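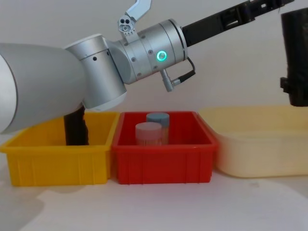
### 4.2 Gripper comparison on the bin-sorting task

We compared two controllers for the parallel-finger grippers on a two-arm cell: the position-based controller supplied by Unitier and a force-limited one, Testura, written in our group. Both arms carried the same type of gripper throughout, so differences in the results come from the control side and from the order in which the arms were allowed to move.

The work area held a yellow bin, a red bin and a wider, shallower tray, placed side by side on a white tabletop. Each controller was run with 10 object layouts. A trial ended when the object was released over its target container or when 30 seconds had passed. Logging covered finger width, motor current and wrist pose – in total 3,101 grasp attempts were kept for analysis.

Lidded cylinders standing close together were the hardest case. With two of them in one bin (Figure 3), the space left for the lower finger depends on the approach angle, and a wide opening raises the risk of touching the bin rim.
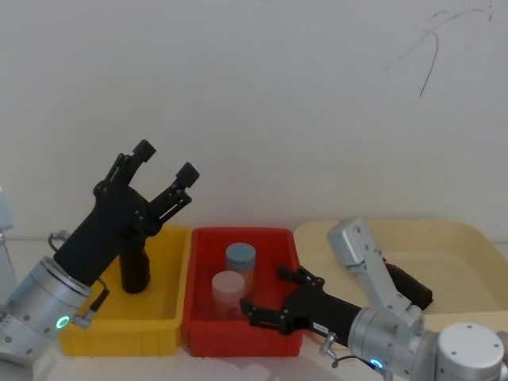

**Figure 3.** Both grippers open, with two lidded containers in the red bin.

Kaisu Hämäläinen objected, on reading a draft of this section, that a fixed opening width favors the position-based controller, and asked for a second set with the width chosen per object. We ran that set in April. The ranking of the controllers did not change, but the gap in rim contacts was almost halved. Both sets are reported separately in Table 2.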